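Looking Up
from the Stanwood neighbors' newsletter, March 2018

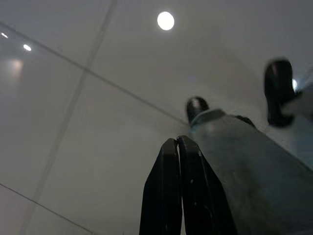
I have now spent more time thinking about ceilings than I ever planned to, so you're all going to have to hear about it.

It started with the meeting room lights. If you came to anything in there before last September you'll remember the old tubes, the ones that hummed all through the knitting evening and made every single person look like they were coming down with something. I'd been complaining about them for years (sorry, Ilgın Akyol, who sat next to me for most of it). Then we finally had the money, $3,000 from the street sale plus a bit left over from the year before, and suddenly I was the one being handed catalogs.

I wanted the round recessed kind. Elias Rizk wanted long strips, and he had a good argument for them, which was that you get an even light right out to the walls. We went back and forth on it for two meetings! In the end I won, mostly by being louder, and I'll admit here in print that Elias had a point about the corners. If you do fine sewing or read small print, grab a chair under one of the lights and leave the edges to the talkers.

What I didn't expect to love was the panels. They're big and flat, a very pale gray, and I'd pushed for bright white because I thought gray would feel like a parking garage. It doesn't. The gray shifts a little as you get farther from a light, and it's much easier on the eyes at the end of a long evening. Ilgın says it looks like the sky in November and she means that kindly.

The bill from Karkar for the fixtures and fitting came to $327 under what we'd set aside, so we still have that to spend. My vote is for a dimmer. Movie night with everything switched on is no fun at all, and sitting in the pitch dark hunting for the popcorn isn't much better. A decent dimmer is $148 before fitting, and I've asked whether it would work with what we already have up there. No answer yet.

A couple of small things while I'm at it. Please don't tape decorations to the panels, even the tape that swears it comes off clean. String them between the coat hooks and the bookcase instead, there's plenty of room. And if you notice a light flickering, write it on the pad by the door with your name, so I can come and ask you which one you meant.

Dimmer opinions to me or Elias, please, before the next meeting.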